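# How to write up a celebrity health scare without embarrassing yourself

A singer posts at breakfast that something odd has happened to a part of their body. By lunch there are 100 versions of the story online, most of them the same four sentences in a different order. If you run a small entertainment blog, you'll want to join in. Fine. This is how I do it.

## 1. Read the post twice

Read all of it, including the bit where they say they're fine. You'd be amazed how many "rushed to hospital" stories began as a walk-in appointment and a bus home. Save a copy with the time on it, as famous people delete things once their manager wakes up.

## 2. Check it's their account

When the bass player from Sæther had his famous "toe incident", half the gossip sites quoted a fan page with 2856 followers and a flag in its bio. Click through to the band's official site and follow the link from there. It takes a minute and you get to keep your dignity.

## 3. Write the plain version first

Put down what happened, in order, in words you'd use at a bus stop:

- who posted, and where
- what they say was wrong
- who they say they saw about it
- how they say they are now

Note the repeated "they say". You weren't in the consulting room. Leave it in your draft until the very end, then take out only the ones that make the paragraph sound like a court report.

## 4. Don't diagnose

You have a laptop and a passing interest in medical dramas. If the star hasn't named the condition, neither do you. Rewriting the symptoms and then asking "could it be...?" is still diagnosing, only with a question mark on. I did this once about an Elta single launch that was put back a week, and spent a whole Sunday answering emails from actual nurses. They were polite, which made it worse.

If you need a line of medical background, link to a proper health service page and move on.

## 5. Sort the picture out

Don't lift the singer's own photo from their feed. Embed the post if the site allows it, or use a picture you have the rights to. Keep clear of stock shots of strangers clutching their ears. Set the width once in your template so it doesn't shove the text about on phones, and keep the caption short.
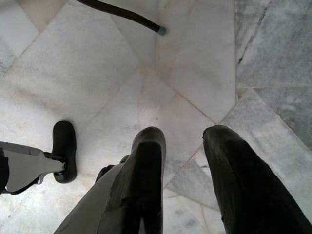 *Polished marble underfoot.*

## 6. Write the headline last

Eight words or fewer is my limit. Try it aloud. If you hear yourself doing the trailer voice, start again. Words I've banned from my own site:

- horrifying
- shock
- battle (unless there were horses)
- "fans are saying", when it's two fans and one of them is you

The Gralevex tour got "TERROR" in capitals from a rival blog over a drummer's wisdom tooth. They've used up the word now, and I do wonder what they'll do when the stage catches fire.

## 7. Wait 5 minutes, then publish

Make tea. Come back and check the spelling of the name, the album title and any link. I've published "Skier" for Siker more than once, and their fans have long memories and a lot of free time.

Afterwards, look at the original post again in the evening. If there's an update, add it at the top with the time beside it, and leave the old text where it was.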